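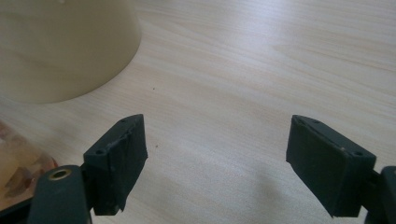
Rubber-padded gripper fingers over a wooden tabletop, Cotstead

Automation at Cotstead refers to the partial mechanization of room servicing and table work at the Cotstead conference and lodging complex, and to the related changes in the duties of its staff. The complex opened in 1968 and employs 235 people. Its cleaning and servicing work is contracted to Firnora, which began the automation program in March together with the equipment supplier Trodov.

The program covers tasks done at or near table height: placing and removing small containers, emptying and relining wastebaskets, wiping surfaces, and sorting items left behind in rooms. Bed making, bathroom cleaning and all work on stairs are outside its scope.

Background

Servicing at Cotstead was organized by floor until the contract passed to Firnora. Each attendant was responsible for a fixed group of rooms and carried out every task in them. An internal review by Sigrún Blöndal, then head of operations, divided the work into separate tasks and listed those that were short, frequent and done in a similar way from room to room. The list became the basis for the agreement with Trodov.

An earlier trial with a wheeled linen carrier had been ended after one season. The carrier could not pass the fire doors of the older wing without assistance, and attendants were being called away from their rooms to open them -- an arrangement the review described as a transfer of labor from one hallway to another.

Method

Tasks are first performed by employees using hand-held grippers. Recordings of the motions are then used to train the control software of the robot arms. An employee assigned to this work is called a demonstrator. Demonstrators are drawn from the servicing staff and are expected to carry out a task in the manner they would use in a room, within the limits of a two-fingered tool.

A recording block lasts 90 minutes, with a rest period after each block. The objects are changed or moved between attempts according to a printed plan. Failed attempts are marked and kept, and a demonstrator may discard an attempt only if the equipment itself has stopped working.

A session may include views of a bare surface, with the fingers open and nothing between them.
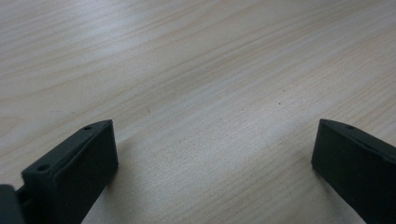 Effects on staff

The first group consisted of 16 attendants, who spent two shifts a week at the recording tables and the remainder on their usual floors. Pay for demonstration shifts was set at the rate of a senior attendant. Tonantzin Palacios, who represented the servicing staff in the talks with Firnora, had asked for the rate to apply to the whole week, and this was declined.

Two new positions were created. The task lead writes the printed plans and decides when enough attempts have been collected; the post was first held by Lucyna Pietrzak, a former floor supervisor. The recovery attendant is called when an arm stops during a task and completes it by hand. Under the staffing agreement, recovery calls count toward the room quota.

Reported difficulties have been mainly physical. Holding the tools away from the body tires the forearms and shoulders, and the tables were lowered after complaints from shorter employees. Ro-un Moon, the site's occupational health adviser, recommended that no employee work two blocks in succession.

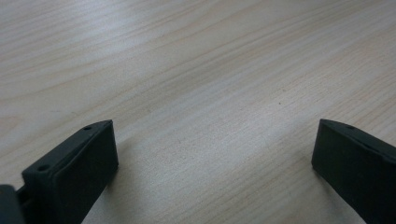

Who owns the recordings made during a shift?

Firnora owns them, and Trodov holds a license to use them for the Cotstead arms. Employees may ask for a list of the sessions they took part in.

Recording tables

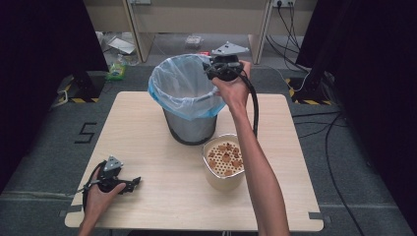 Two-handed tasks make up the larger share of the recording plan, as most servicing work requires one hand to steady an object while the other moves. Wastebasket relining is treated as the reference task for training new demonstrators. The demonstrator holds a gripper in each hand, both of them cabled, and works at a low square table on which a wastebasket stands with a light-blue liner folded over its rim. The fold has to be reproduced closely, as a liner left slack tends to slip when the basket is filled. Smaller vessels, such as a cream-colored container with a perforated lid, can share the table with the basket.

Criticism

Valdis Kļaviņa, writing in the trade newsletter Zoëga, argued that the program values attendants' skill once, at the moment of recording, and makes no provision for later use. Firnora replied that the senior rate was intended to cover this. The staffing agreement is open to revision when the servicing contract is renewed.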